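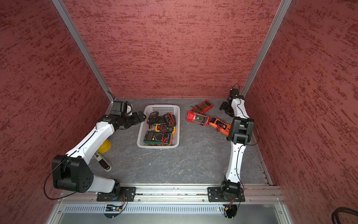

**Saradside Film Society | Members' Help Board**

**Which cut of Loltorex should I get for the October screening?**

I'm putting together the horror double bill and I've found two versions of Loltorex. One is listed at 129 minutes and the other at 140. The distributor's sheet doesn't say which is the theatrical cut. I saw it years ago on a rented tape and remember a long hospital section in the middle, then an ending at the lighthouse where you don't find out what happened to the sister. Is that the long one or the short one? I'd also like to know if the sequel is worth running second or if I should look for something else.

Posted by reelnumber6

---

**deadchannel**

The 129 is the theatrical cut. The 140 puts back most of the hospital material and a second scene with the ferry captain, and it keeps the open ending. The theatrical one has a short epilogue the studio asked for, where the sister turns up at the bus depot. If you remember not finding out, you saw the long version.

For an audience I'd still go with the shorter one. The extra hospital scenes slow things down right after the first killing, and the colour on that footage doesn't match the rest. Check the sound before you book it too. The copy we ran had the dialogue very low in the first reel.

---

**Skustik**

never liked either. the sequel is rubbish, they recast the lead and the killer talks. get something else

---

**matinee_row_c**

Agree about the sequel. Deák would go well second if you can get it. It's slower, but it's also set over one night and has a proper ending, so people go home satisfied. Ours came with English subtitles already on it.

One thing on timing. If you run the 140 first with an interval you won't start the second film until after 10 pm, and the hall has to be locked by midnight. With the theatrical cut you have a bit more room. The catalogue number for the copy in our library is 1246, and you'll need to sign it out at the desk.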